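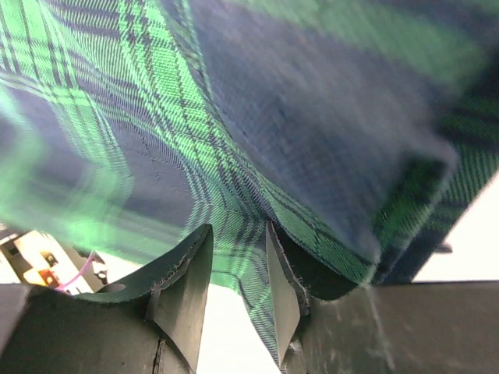

Clerkenero tartan throw, green and navy

Bought this in September for the back of the sofa and it's been on my knees most evenings ever since, so I reckon I can give it a fair write-up now! The green is properly bright, much more emerald than I'd expected from the website (I'd braced myself for something a bit mossy), and the navy stops it looking like Christmas. There's faint stitching across it in a sort of grid, and I like that more than I thought I would.

It folds down small enough for my overnight bag and it's been through the wash six times without going bobbly. Mine came with two loose threads at one corner, which I snipped off. Postage was a bit steep, mind you, and I'd love it a foot longer for tall people like my husband.

Four stars from me.

Solveig Strömberg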